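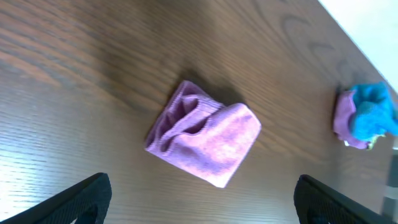
**Wivivell Institute of Hospitality Services**
**Course 2464: Materials and Care in Housekeeping Operations**
**Unit 6 handout: Cleaning Textiles**
Instructor: Yaneth Echeverri
Revised 16/08/2020

Unit 5 dealt with hard surfaces and the finishes applied to them. The present unit deals with the textiles used to clean those surfaces. Students should read pages 196 and 197 of the course reader before attending the practical session in the Ostrowski Laundry Room.

## 1. Fibers used in cleaning cloths

Cleaning cloths are made from natural fibers, man-made fibers, or blends of the two. Cotton is the natural fiber met most often in housekeeping work. It consists almost entirely of cellulose, which attracts water, and a cotton cloth will therefore take up a good deal of liquid. Cotton is stronger wet than dry and withstands hot washing. It also sheds short fibers, known as lint, and this limits its use on glass, mirrors and dark polished furniture.

Viscose is also cellulose, but it is dissolved and re-formed during manufacture. It absorbs well and is soft to the hand. It loses a large part of its strength when wet and is used mainly in disposable and semi-disposable wipes.

Polyester and polyamide (nylon) are synthetic polymers. Neither takes much water into the fiber itself. Any water they hold is held between the fibers, and the amount depends on how fine the fibers are and how the fabric is built.

## 2. Microfiber

The word *microfiber* refers to fineness. Fineness is measured in denier, the weight in grams of 9,000 meters of a single fiber or yarn. A fiber finer than one denier is generally called a microfiber. The term says nothing about what the fiber is made of, and two cloths sold under the same word may behave quite differently in use.

Most microfiber cleaning cloths combine polyester and polyamide. The two polymers are spun together as one filament and are later separated by chemical or mechanical treatment. A filament treated in this way is described as *split*. In cross section the split pieces are wedge-shaped, with edges and channels between them. Unsplit filament is round and smooth. It feels pleasant but tends to push water ahead of it across a surface.

A simple test may be used when a delivery is received. Place a small amount of water on a smooth, sealed surface and draw the cloth across it slowly. A split cloth takes the water up. An unsplit cloth leaves much of it behind. New cloths should be laundered once before they are tested, as finishing agents left over from manufacture may affect the result.

## 3. Fabric construction

Cleaning cloths are either woven, knitted or nonwoven.

- **Woven cloths** are formed from two sets of yarns crossing at right angles. They are stable and hold their shape. Glass cloths and tea towels are usually woven.
- **Knitted cloths** are formed from interlocking loops. They stretch and follow the shape of the object being cleaned. Most terry microfiber is warp-knitted, with loops on one or both faces.
- **Nonwoven cloths** are formed by bonding a web of fibers by heat, pressure, water jets or adhesive. They are inexpensive and have a short working life.

The height of the loop, called the pile, affects both cleaning and laundering. A long pile picks up loose dust and holds more liquid. A short pile gives more even contact and is better suited to fingerprints and films of grease. A cloth with no pile is preferred for the final pass on glass.

Weight is stated in grams per square meter (g/m²). A heavier cloth holds more liquid but dries more slowly on the cart. Students should not assume that a heavier cloth is a better one. The choice depends on the task, the drying facilities available and the number of times the cloth must be wrung by hand during a shift.
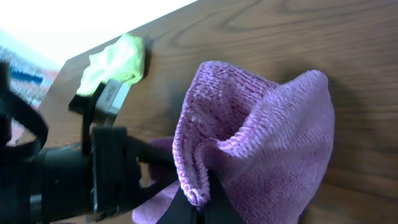
## 4. How a cloth removes soil

Three processes are involved, and in practice they take place together.

**Mechanical action.** The movement of the cloth loosens particles from the surface. Pressure should be moderate. Heavy pressure flattens the pile and may drag grit across the finish.

**Capillary action.** Liquid is drawn into narrow spaces between fibers. The narrower the space, the stronger the pull. A fully soaked cloth has no free spaces left and cannot draw in more. Cloths for routine surface cleaning are for this reason used damp.

**Electrostatic attraction.** When a dry synthetic cloth is rubbed over a surface, it may acquire a charge that attracts light dust. The effect is reduced or lost when the cloth is damp.

Removing soil is a separate matter from disinfection. A clean microfiber cloth used with water will lift a share of the microorganisms present along with the soil, but it does not kill them. Where disinfection is required, an approved product must be used at the stated dilution and left on the surface for the stated contact time. Certain disinfectants bind to cotton, leaving less of the active ingredient available. The product label should be consulted before a cloth is selected.

## 5. Folding method

A square cloth is folded in half and then in half again. Four layers are formed and eight working faces become available, counting both sides. The attendant works with one face until it is visibly soiled or no longer takes up moisture, then turns to the next. When every face has been used the cloth is placed in the soiled bag. It is not rinsed in the bucket and returned to use.

Work proceeds from clean areas to soiled areas and from high surfaces to low ones. Strokes should overlap slightly. On grained materials, such as wood and brushed steel, strokes follow the direction of the grain.

## 6. Color coding

A color code keeps cloths used in one area from being carried into another. No single code is followed by all employers. Students must learn the code posted at the property where they are placed and follow it even where it differs from the one used in class. The Institute's own training code is given below.

| Color | Area |
|---|---|
| Red | Toilets and urinals |
| Yellow | Sinks, tubs and showers |
| Green | Pantries and food areas |
| Blue | General dusting and furniture |

Cloths in any other color are outside the training code and are used for demonstration or bench work only. A cloth that has faded so far that its color is in doubt is withdrawn.

## 7. Laundering

Microfiber is washed apart from cotton. Lint released by cotton becomes caught in the split filaments and is difficult to remove. The following rules apply in the Ostrowski Laundry Room.

1. Shake out loose debris and remove any cloth with hook-and-loop tape attached.
2. Load the Proton washer no more than three-quarters full.
3. Use Grirkex liquid detergent in the amount marked on the dosing cup. Do not add powder.
4. Do not add fabric softener or chlorine bleach. Softener coats the fibers and closes the channels between them. Bleach shortens the life of the polyamide.
5. Wash at the temperature on the care label.
6. Tumble on low heat, or hang to dry. Polyester and polyamide may be permanently damaged by high heat.
7. Fold and shelve only when fully dry.

Cloths that have been softened by mistake can sometimes be restored by two further washes without softener. If they still fail the water test in Section 2, they are marked and moved to rough work.

## 8. Terms to know

- **Denier:** weight in grams of 9,000 meters of fiber or yarn
- **Pile:** loops or cut ends standing up from the base of a fabric
- **Split fiber:** filament separated into finer wedge-shaped parts
- **Lint:** short loose fibers shed by a fabric
- **Contact time:** period for which a disinfectant must remain wet on a surface

## 9. Preparation for the practical session

Bring the course reader, a pencil and closed shoes. Each student will fold and use one cotton cloth and one microfiber cloth on a sealed surface, and will enter the results on the sheet provided. Sheets are handed in before leaving the room. Students who miss the session should write to Yaneth Echeverri to arrange another time. The make-up session in December is reserved for students with an approved absence.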